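Workshop Tips: Working Next to the Picking Arm

Tips sent in by the Skulesgate shop, where a picking arm took over part of the sorting bench in October. Most of them would suit any small shop that is handing a dull job to a machine.

Write down who does what now. Before the arm, two people sorted bars by hand for most of a shift. Now one person fills bins and clears jams, and the other has moved to inspection. Put the new duties on paper in the first week, or both people will end up doing the old job and the new one.

Keep one bench for hand sorting. The arm stops for service and for reasons of its own. Tomos Parri keeps a clear bench with 80 bars' worth of trays, and the shop can carry on from there.

Wipe the bin floor at each break. Grit builds up in the corners and small parts sit on top of it. A dry rag is enough. Press stop and wait for the arm to come to rest before you reach in.

Clamp the bin. An open bin creeps across a smooth tabletop when it gets nudged, and after that every pick is a little off. Spring clamps on the rim are quick to take off at changeover. Check them when you start and again after lunch.

Leave the pendant where you can reach it without leaning over the work. Agree on one spot and put it back there.

Mix the bars up a little. People like to lay them in neat rows, and it takes time you don't need to spend. Tip them in and spread them with your hand so they are not stacked.
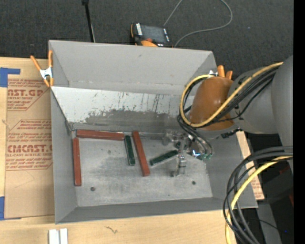 Red and green bars in a clamped bin, with the gripper down among them.

Look at the cables when you walk past. Loops that hang near the table edge catch on sleeves and cart handles. Move the cart route if you have to.

Log the stops. Abdelilah Slaoui keeps a notebook by the bench with the time, the bar color and what he did about it. Out of 1,655 picks in one week he wrote down 56 stops, and most were bars lying against a wall of the bin. The notebook also helped when the shop talked about breaks, as it showed how often someone had to get up.

Rotate the minding job. Watching an arm is tiring in a different way from sorting. Two hours is plenty, then swap with inspection.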